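Accueil | Actualités | Vie pratique | Agenda | Contact

Collecte des textiles usagés : la communauté de communes de Poltitness étend son dispositif

8 février 2019. Le conseil communautaire de Poltitness a approuvé l'extension à 25 communes de la collecte séparée du linge de maison, jusqu'ici réservée au secteur de Stivley. Depuis son ouverture en novembre, ce service a enregistré 2441 dépôts, confiés pour tri à l'atelier d'insertion Dalulel.

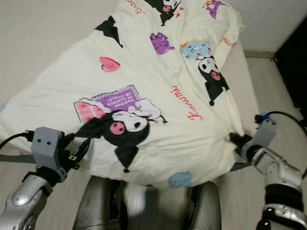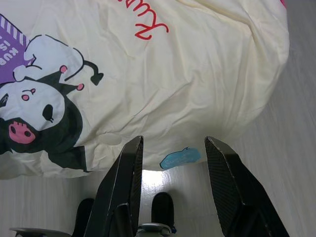
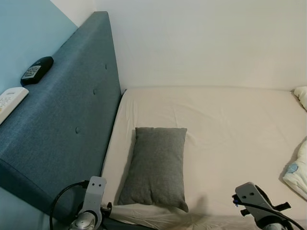

Sont acceptés les draps, housses de couette, taies, couvertures légères et rideaux, dans la limite de 400 litres par foyer et par an. Les articles doivent être propres, secs et placés dans un sac fermé. Le linge à motifs, tel que la couette crème imprimée du personnage Kuromi, est admis au même titre que le linge uni et rejoint la filière de réemploi lorsque son état le permet. Les têtes de lit capitonnées relèvent en revanche des encombrants et doivent être apportées en déchèterie. Les oreillers et les matelas ne sont pas repris.

« Les habitants demandaient une solution proche de leur domicile pour les pièces volumineuses, que les bornes à vêtements ne peuvent recevoir », a déclaré Rekha Nambiar, vice-présidente chargée de la prévention des déchets.

Au total, 41 points de dépôt seront desservis. La liste des emplacements et les horaires de passage sont affichés en mairie. Les usagers dans l'impossibilité de se déplacer peuvent solliciter un enlèvement auprès de l'antenne Raju, sur rendez-vous.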